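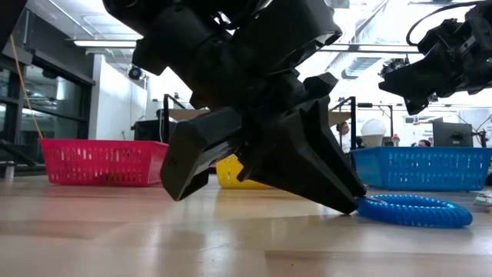
The Herdale comparison is a bench procedure for testing two-finger robot grippers on light household objects. It was drawn up at the Trasenero workshop and first published on 14 Jan 2020. It is used mainly to choose between finger shapes before an arm is put to longer work.

A full run consists of 619 grasp attempts, divided among 6 object groups. The groups include open baskets, coiled plastic rings, bottles and flat cards. Coiled rings are considered the hardest group — they flex when squeezed, and a wide fingertip tends to ride up over the ribs. The operator records each attempt as held, slipped or missed. An object counts as held if it stays in the gripper for 2 seconds after lifting.

Fingers are tested on the same arm with the same controller settings. Grip force is set once at the start of the run and left alone. Objects are put back by hand between attempts, and their positions are taken from a printed list.

The first published results covered 3,446 attempts with the Illero and El Khatib fingers. The Illero finger, which has a narrow tip, did better on rings and cards. The El Khatib finger held baskets more securely by the rim but often pushed rings away before closing.

A revision in October added a second camera position and dropped the rule that all attempts be made from directly overhead. Results from the two versions are listed separately.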